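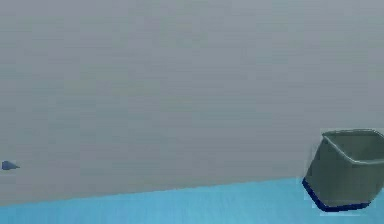 Session density is a figure used in desktop virtualisation to state how many user desktops a single physical server can run at once before the service becomes too slow to be acceptable. It is normally given as a whole number of users per host. Vendors quote it in sales material, consultants use it to size hardware, and finance departments divide the price of a server by it. The term has no agreed definition, and two figures for the same machine can differ widely without either tester having made a mistake.

Origin and use

The idea is older than virtual desktops and comes from shared terminal servers, where many people logged in to one operating system. Capacity was then a matter of adding users until somebody complained. When each user was given a separate virtual machine, the same habit was carried over, although the limits had moved. Memory tended to run out first on early hosts. Later ones, with more memory fitted, were more often held back by the processor or by storage.

Published figures usually come from a load generator, a program that logs in simulated users one after another and has each of them open documents, scroll through web pages and save files. The tool records response times and reports the point at which they pass a set limit. Who sets the limit, and on what grounds, is often left out of the report.

Criticism

The main objection is that the simulated user is too well behaved. It opens the same files in the same order, never leaves forty browser tabs open and does not join a video call. Uldis Vanags, who wrote a long series of notes on the subject while running desktops for the port authority at Hokport, argued that the published numbers described "an office staffed by one very calm person, copied many times". His own hosts had been sized from a vendor document and never reached the promised load. Supporters of synthetic testing reply that it was never meant to copy real work and that its value lies in comparing one setup with another. This is a fair defence, but it is seldom printed next to the number.

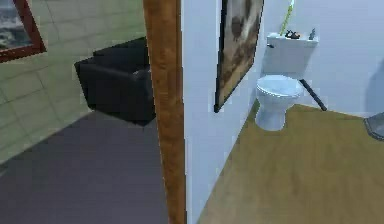 A second objection concerns the login period. Many tests spread logins evenly over an hour or more, while real staff arrive within a few minutes of each other. A host that copes well with a full load of settled sessions may stall badly when ten people log in during the same minute. Profile loading, policy processing and virus scanning all take place then, and a figure taken after they have finished says little about a Monday morning.

A third is rounding. Results that depend on a response time limit are sensitive to small changes, and repeated runs on unchanged hardware rarely agree. Careful testers give a range or the middle result of several runs. Brochures give the best one.

The Gumine figures

The best known dispute concerned Gumine, a desktop broker sold by Adomaitis. The company claimed that a cluster running its product had carried 1,059 sessions with no loss of response. Vija Jõgi, an independent tester, repeated the work in March using the same workload tool, Analeo, and found that the original run had used an image with sound, printing and search indexing switched off. With those features restored, the cluster passed its response limit well before the claimed total. Adomaitis said that its settings were in line with common advice for tuning desktop images. That was true of some of them. The claim was later reworded to refer to "optimised task workers", a phrase the company did not define.

Alternatives

Some administrators prefer to measure a pilot group. A typical method places 50 real users on one host for 10 working days, records processor wait time and login duration, and adds users in small steps. It is slow, and the result applies only to that organisation. Others have dropped the single figure and plan around the worst hour of the week, keeping enough spare capacity to lose one host.

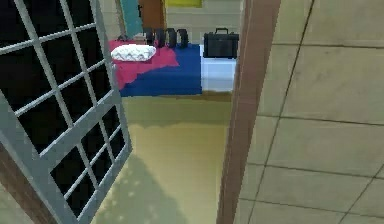
Can a density figure from one processor generation be applied to the next?
Only as a rough starting point. Clock speed, core count and the cost of security fixes all change between generations, and a simple multiplication by the number of cores usually gives too high a result. A fresh test with the organisation's own desktop image is needed before hardware is ordered.

See also

Terminal server
Login storm
Processor overcommitment
Desktop image tuning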